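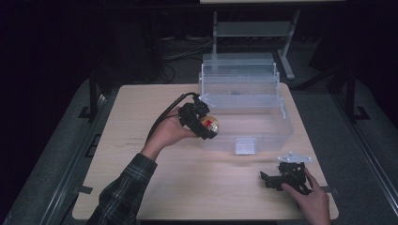 The Box Under the Bed

Everyone has one. Shoebox, biscuit tin, clear plastic thing with a lid. Inside - letters, ticket stubs, a key to a door that got painted shut years ago. We keep it through four moves and two breakups and never open it.

Cengiz Tekin opens them for a living. Sort of. He used to be a paper restorer at a county archive, quit in March, and now rents a room over a shoe repair shop on Wasberg Street where people bring him their boxes. He charges by the hour. Mostly he listens.

"People want to know what to throw away," he says. "I tell them I can't answer that. I can tell them what's going to rot."

Rubber bands, for one. They go sticky, then hard, then they weld themselves to whatever they were holding. Paper clips rust. Newspaper turns everything next to it brown. Tape is the worst - Tekin has a whole speech about tape, and I got most of it before coffee.

I brought my own box, naturally. My aunt's, really. She lived in Loltness her whole adult life and wrote to my mother every week, and my mother kept 200 of the letters, tied up with kitchen string. String is fine, apparently. String got a nod.

We went through them slowly. Tekin reads the dates and nothing else unless you ask him to. He makes piles by year, then smaller piles, then he stops and eats a sandwich in the hallway, well away from the paper. My aunt's handwriting got bigger as she got older. I hadn't noticed that when they came one at at time.

A lot of it was weather. The price of eggs. A long feud with a neighbor over a hedge, which ran for most of a decade and ended when the neighbor died and my aunt, of all people, did the flowers.

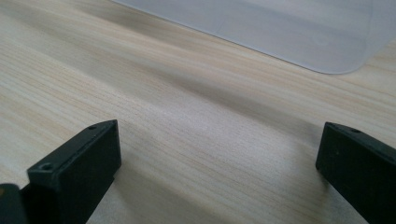
There was one letter I didn't know about. Two pages, no greeting, about a job she turned down in another city. She never mentioned it to anybody, as far as I know. My mother must have, what, read it and tied it back up with the rest? I asked Tekin if people find this kind of thing often.

"Every week," he said. Then he went back to the piles.

Not everybody in this line of work is so hands-off. Ezequiel Magaña runs Kivley, a two-person outfit across town that scans family papers and sends you back a file with everything indexed. He'll do a box of 50 letters in an afternoon. He thinks Tekin is a romantic. Tekin thinks Magaña is in a hurry. They have lunch together most Fridays at Usman, the noodle place, and argue about it.

"A letter in a drawer has one reader," Magaña told me, over a very loud fan. "I send out a file and suddenly there's 40 cousins emailing each other. Half of them hadn't talked since the funeral."

Fair point. I had mine scanned too, in the end. My brother called the same night wanting to talk about the hedge, and we stayed on til past midnight, which we never do.

But I kept the paper. Took out the clips, left the string. Tekin's advice was a closet on an inside wall, off the floor, away from the pipes. Mine is full of coats, so for now it's back under the bed.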